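Teaching the needle when to stop

The software group at Thoroddsen works on the second floor of a former print shop in Bikthorpe. There are six desks, a whiteboard nobody has wiped since January, and a shelf of hard drives with surgeons' initials on the labels. Most of what the group does all day is look at plots.

The plots come from Hestside, the company's suturing software. Hestside takes the stereo video from a surgical robot's endoscope, works out where the needle and the two instruments are, and plans the next motion of the needle along its curve. A surgeon can let it carry out a single bite, watch, and take the controls back at any point. So far it has been used only on bench tissue.

Getixemaní is how one conference badge spelled the name of the group's perception lead. Getsemaní Becerra kept the badge and pinned it over her monitor. She came to Bikthorpe from a firm that made sorting systems for fruit packers, and she says the two jobs have more in common than people expect. Shiny things are hard in both.

"A needle is a thin mirror," she says. "It shows you the light and the tissue, and very little of itself. Then you put a third of it under the surface and ask the computer where the tip is."

The first version of the tracker tried to find the whole needle in each video image. It did well on clean backgrounds and badly everywhere else. Loops of thread were the main trouble. A dark strand crossing the needle would split it into two pieces, and the software would pick the wrong one. The current version starts from the grip. The robot's joint readings give a rough position for the jaws, the video corrects it, and the needle's known curve is fitted outward from there. When the fit gets poor, the program says so and the motion pauses.

The joint readings need that correction. Surgical instruments are driven by cables, and cables stretch. Bjartur Ladefoged, who writes the control code, keeps a log of how far each wrist drifts from where its encoders say it should be. The drift changes with load and direction, and it changes again when an instrument is swapped. His controller estimates it while the arm is moving, 18 times a second, and feeds the answer back to the planner.

Planning is the part visitors ask about, and it takes up the least code. The planner picks an entry point, an exit point and an arc between them, then checks that the wrist can turn far enough to finish the arc. If it can't, the planner asks for a different grip before the needle goes in. Regripping partway through is allowed but the group tries to avoid it. Each handoff adds error.

The group's test set, called Flornar after the street outside, holds 439 recorded bites. Every change to the code is run against all of them overnight. Eyvindur Snorradóttir built the tool that replays them and lines up the video, joint positions and planner output on one timeline. It was meant as a quick script. It now takes most of Snorradóttir's week, and it is the program everyone in the room has open.

"Before the replay tool we argued," Ladefoged says. "Someone would say it was tracking and someone else would say it was control. Now you scrub back and look at which line moved first."

Often it is neither. On 21st November the group traced a run of bad bites to a clock problem. The video and the joint readings had slipped apart by a few hundredths of a second, enough to put the needle tip in the wrong place whenever the wrist turned quickly. The fix was 2 lines long. Finding it used up most of a week.

The next piece of work is thread. Hestside at present treats it as something to ignore, and the surgeon handles the slack and ties the knots. Becerra has a model that follows a strand through a loop and keeps track of which part lies on top. It has been trained on 800 labeled clips and still loses its way when the thread passes behind an instrument. She does not have a date for it.
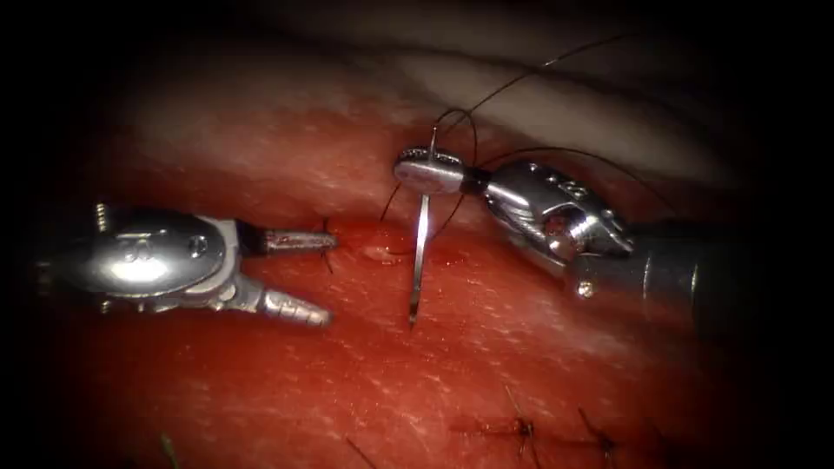 What does the software do when it loses track of the needle?

It pauses the motion, holds both instruments where they are, and waits for the surgeon to take over or to confirm the needle's position before it plans again.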